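Journal Archive Notes Workshop Contact

Darkeo > Journal > Heating

November 27, 2023

Boiler pressure read low again this morning. I topped it up through the filling loop, closed both valves, and bled the upstairs radiators in order from the pump outward. The back bedroom gave a long hiss of air, the others almost none. That is the same result as the last time I did it, so air is still getting in somewhere or being made in the system.

Inhibitor is the next suspect. The log says the last dose went in during February, right after the Brimholm valve was swapped, and I drained part of the circuit to do that job. I never worked out how much water I lost. If it was more than I thought, the dose is weak and the steel is making gas. A test strip would settle it. Ordered a pack from Innes, part 181, along with two spare bleed keys and a fiber washer for the drain cock.

Checked the expansion tank with the system cold and the pressure off. It held air and no water came out of the valve, so the diaphragm is good. Wiped down the joints under the hall floor and laid dry paper under each one. Will look at the paper tomorrow night.

Moved the Ledameo thermostat off the chimney wall. It was reading warm every time the stove was lit and shutting the heat down early. New spot is on the inside wall by the stairs, 31 inches lower than I would like, but the cable only reaches that far. Set the night period to end at 5:30 and left the rest of the schedule alone.

Still to do: lag the pipe run in the crawl space. I measured it at 11 feet, plus the elbow. Foam sleeve will fit the straight part, and the elbow can be cut as a miter and taped.
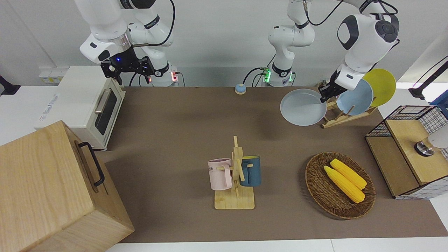 The tape should be the foil kind. The cloth tape I used on the garage run let go after one winter, and the sleeve opened along the slit. I will pull that off and redo it when the crawl space is finished.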